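What the packers teach the arms

The back half of the packing hall at Kurnden used to be shelving. When I visited in October, most of the shelving had gone and a line of small bays stood in its place, and the woman who runs the floor walked me down there with a mug of coffee in each hand, one of them for me. She has been with the company since it was a mail-order gift business above a bakery, and she talks about it the way some people talk about a house they grew up in. The company packs gift orders for small shops — sweets, stationery, little tins and boxes, kitchen things — and no two orders look alike. That used to be the reason everyone gave for why the work could never be handed to a machine.

"We said it for years," she told me. "We said it so often that when the first pair of arms arrived, half the floor didn't even bother to come and look." 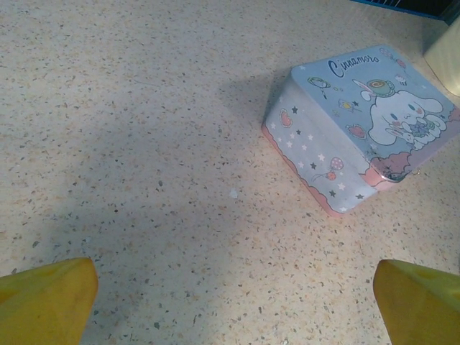 The job she wanted to talk about first was picking, because that was the one people had been most afraid of losing. Her team had 171 people when the trial began, and she stood up in front of them at seven in the morning to tell them what was coming. She says she had written a speech and then put it away. What she told them was that the arms would start with the easy things and that the easy things might not be the ones they expected. Take a small tin with rounded corners, like one of the Cinnamoroll ones with the hearts and stars printed on it. A new packer picks it up without a thought, even if it's lying at an angle with other stock close by. For the arms, that same tin took weeks of patience, and a good deal of that patience came from packers who had handled thousands of them and had never once been asked how they did it.

"One of my ladies sat down with the engineer and tried to explain how she picks up a tin," she said. "She got as far as 'well, you just' and then she stopped, and she laughed, and she said she'd have to go away and think about it. And she did! She came back after lunch with two pages of notes."

The arms are run on software from a small firm called Dradik, and the company refers to the whole project as Seixas, after the street the first workshop was on. Five packers moved over to it full time in the first year. They kept their old pay grade to begin with, which caused a certain amount of grumbling in the break room, and then they were moved up one, which caused a different kind. She was quite open about that. She thinks the raise should have come on the first day, and she said so to the people upstairs in words she asked me to leave out.

I asked what those five do all day, and she took a moment over it, blowing on her coffee. They set out the items, she said. They watch, they put things back, they write down what went wrong, and they argue with the engineers about whether it really went wrong or only looked ugly. A lot of the day goes on thin, flat things. Cards are a misery, apparently, and so is anything else that has to be found by its edge.

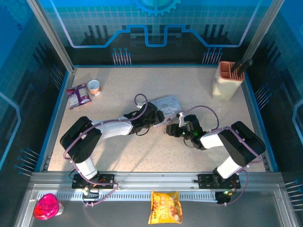
Two arms and one pale blue card, in a bay at the Kurnden packing hall.

"I used to go home with my wrists aching," said one of the five, a man who had packed for most of his working life and who came over to join us, wiping his hands on his apron out of habit. "Now it's my eyes. I won't pretend it's all better. I miss the noise a bit, and I miss the people on my old table, because you could talk the whole shift through there and never run out. But I sleep through the night, and my grandson thinks I work in a spaceship, so there's that."

He told me he had been against the whole thing. He had signed the letter that went around, and he still thinks the letter was right to ask what it asked, mainly whether anyone would be let go. The company's answer was to promise 500 days without any job cuts tied to the project. That stretch was still running when I was there, and I found that people brought it up without being asked, some of them with the number of days left ready on their tongues. The floor manager would like the promise renewed. She doesn't know if it will be.

What has changed already is smaller and harder to put in a letter. Breaks are no longer taken all together, because somebody likes to stay near the bays. The night shift is shorter. New starters now spend their first 5 mornings with the project group before they ever touch a packing table, and she has noticed that they ask more questions than starters used to.
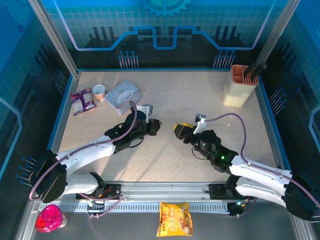
Small goods at the back of the table, and a little yellow object at the right-hand gripper.

There's a sister site at Grastska that will get its own bays in the spring if the budget holds, and the five have been asked to go over and help set them up. The man in the apron is going. He has already told them to bring proper chairs, having spent his own first months on a stool that was no good for anybody's back, and he has asked that the packers there be let in on it from the beginning, before the first crate is opened.

"Let them have a go," he said. "Let them see it drop things. You get a lot less frightened of something once you've watched it drop a packet of biscuits."

The floor manager laughed at that and then turned serious again, and said the fear hadn't been silly, and she didn't want me to write it up as if it had been. People have rent to pay. She still gets asked every week what the tables will look like in a few years, and she tells them she doesn't know, and then she tells them what she does know, which at the moment is the rota up to the holidays. By then the coffee had gone cold and somebody was calling her over to look at a stuck roller on the outbound belt, so she handed me both mugs and went.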